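Setting up and looking after Arnaud
Speaker notes, Albane Collet

Opening
Good afternoon, and thank you for coming all the way up to Skostavdale. Say hello to the Imville people at the back. I look after Arnaud, our table-laying machine, and I'm going to talk mostly about the dull hours before it moves at all, because I've become rather fond of them.
Explain the job first. Round table, red cloth, glass turntable in the middle, and at each place a saucer, a bowl, a spoon and a pair of chopsticks. We always lay it by hand before we teach the arm anything, and I'd urge you to do the same, however silly you feel. 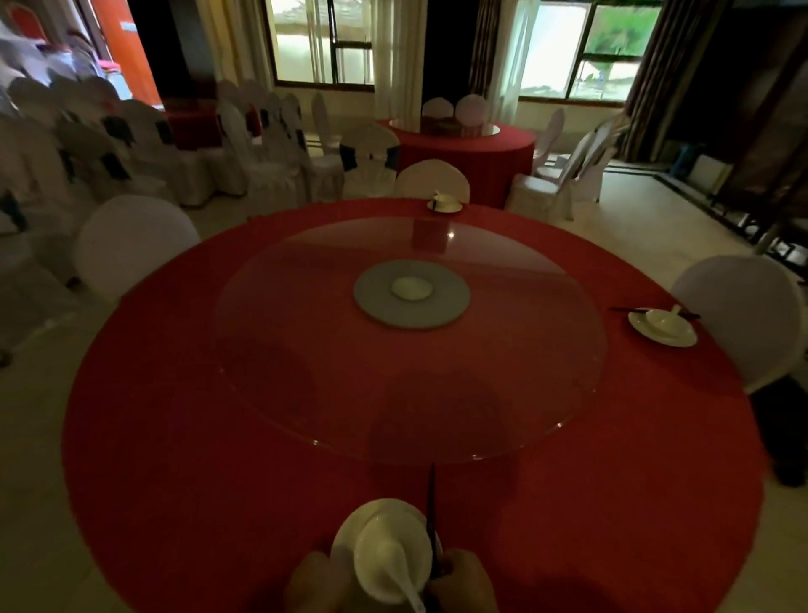
The cart
Spend a good while on this one. The cart is where Arnaud picks from, so if the cart is wrong then everything after it is wrong too, and you'll spend your morning blaming the camera (I did, for most of April). The top has faint grid lines on it and we load to those. Bowl on saucer first, and then the spoon gets its own trial, sitting in the bowl, to see whether the pair can be lifted together without the handle swinging round. 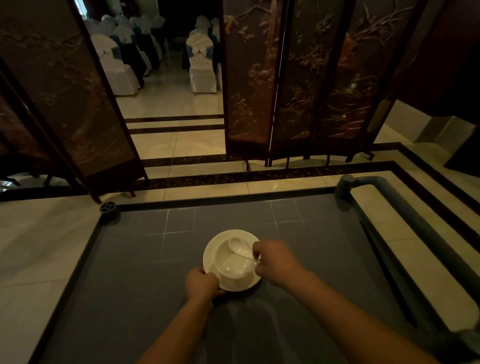

White china under ceiling lights is a trial for any camera - you get a bright spot inside a bowl and the software thinks it's an edge. Wipe the lens with a dry cloth, turn the exposure down a notch, and run the check again before you touch any other setting.
A full load for us is four of everything. Bowls on their saucers go in two rows of two, spoons next to them, chopsticks in pairs on the far side by the handle.
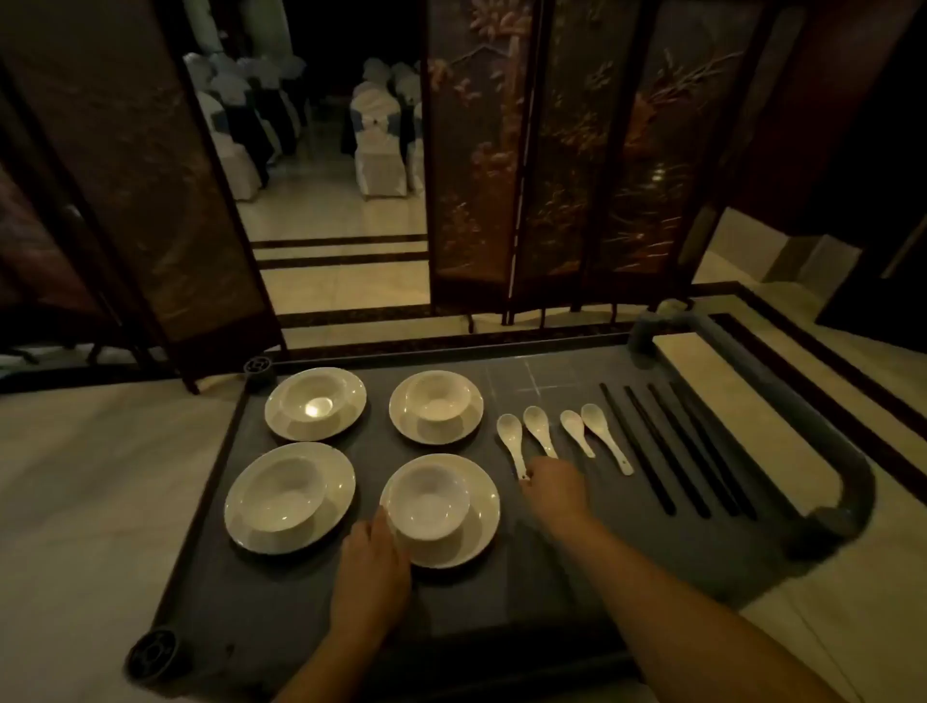 Pause for questions here, there are usually some about the grippers. The finger pads are the part that wears. We change ours every 2000 picks, and it takes seven minutes if the little hex key is where it ought to be. After new pads, always redo the zero position. I skipped it once at the Ernitz dinner and chipped a saucer.
Then the awkward items, napkins and chopsticks. A folded napkin in a bowl never sits the same way twice, and a chopstick standing up in the bowl is thin, dark and easy to miss, so we put both in by hand and write down what we tried.
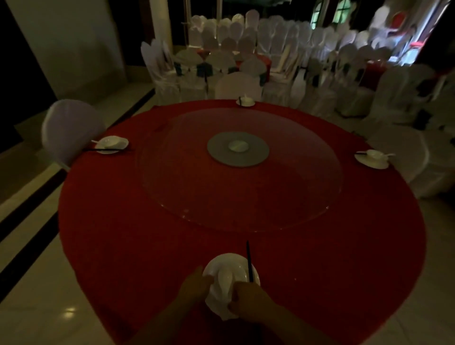
Keep that notebook with the machine, please, and not in somebody's office! Ours has the pad changes at the front and the odd faults at the back. Last thing in the evening, park the arm, brush out the base, and put the cart brakes on.
Leave the contact sheet up while people get their coffee.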